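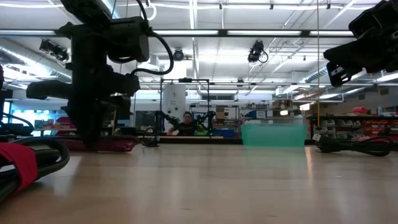
Scuffs and pale patches on a light wood-look bench top, and where to keep cables

Posted by Ryszard Olszewski in Workshop and Bench Care

We have a long bench top in a light wood color, bought from Sudiswood as a second. It is 1804 mm long and about 30 inches deep. Smooth surface, quite faint grain. It gets used all day and wiped down in the evening with a damp cloth and whatever spray is under the sink, usually the Cendero multi-surface one.

Two problems. The first is cables. Some of them are coiled and held with a red strap, and those are fine. The rest end up lying flat in a tangle on the right side, plug ends and all. When someone needs space they get pushed along the top by hand. I would like a simple way to keep them off the surface without drilling into it.

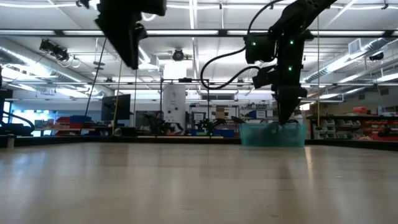

The second problem is the finish, and I care about it more than the cables. I tried a furniture polish in September and it went on greasy, so I took it off again with dish soap. There are a few scuffs and lighter patches near the front edge, and the overhead lights make them easier to see when you stand at the wrong angle. I can't tell if the patches are wear or a film from the spray. Can it be brought back, or do I need a new top? Sudiswood say they no longer carry this color.

Also, does a plastic bin mark this kind of surface if it gets dragged? We use a see-through teal one toward the far side and it gets slid back and forth a lot.

Radosław Górecki

Find out first whether it is film or wear. Mix a few drops of dish soap in warm water, wring the cloth out well, and wipe one patch near the front edge. Go over it with a second cloth and plain water, then dry it with a towel. Let it sit for an hour. If the patch is gone or smaller, you have cleaner residue and the whole top needs the same treatment, maybe twice. If it looks exactly the same, the surface is worn there.

It sounds like laminate to me, going by the smooth surface and the fact that the polish stayed greasy on top. You can check the underside or a cut end. Laminate has a thin layer over a core and you can usually see the line. If it is laminate, do not sand it and do not use oil or wax. Oil has nothing to soak into.

For scuffs, a melamine sponge, used damp and with very little pressure. Try it somewhere at the back first. It is a mild abrasive and if you rub hard you will get a shiny spot on a matte top, and then you have a different patch to complain about. Dark rubber marks often come off with a plain pencil eraser.

Worn spots don't come back. I have the same trouble on a bench from Krawczyk, 122 cm wide, and I put a cutting mat over the bad part. That was four years ago and the mat is still there.

On the bin: the plastic itself is softer than most laminates. What scratches is grit caught under it. Wipe the bottom of the bin when you wipe the bench, or stick felt pads on the corners. The pads collect dirt too, so change them now and then.

For cables without drilling, get a clamp-on tray that grips the back edge. Measure the thickness of the top before ordering, including any edge strip. Mine is a Dernach and the jaws open just wide enough. Power cables that stay plugged in go in the tray. Anything not in use gets coiled and strapped like the ones you already have, and put on a shelf.

bench501

Just throw a cable box on there. Magic eraser for the marks, works on everything.

Comment by Ryszard Olszewski

Thanks both. I did the soap test this morning on two patches. One got a lot lighter at the edges, so I think most of that was the spray. The other did not change at all. I looked under one end and there is a thin layer with a line, so laminate it is.

The top measures thicker at the back than I expected with the strip on. Radosław, do you know if the Dernach tray comes with a wider jaw?

Comment by Radosław Górecki

There was a deep-jaw version when I bought mine. I don't know if they still sell it. Otherwise use two ordinary clamps with a strip of wood between them and hang the cables from the strip. Put a bit of cardboard under the clamp feet so they don't dent the surface.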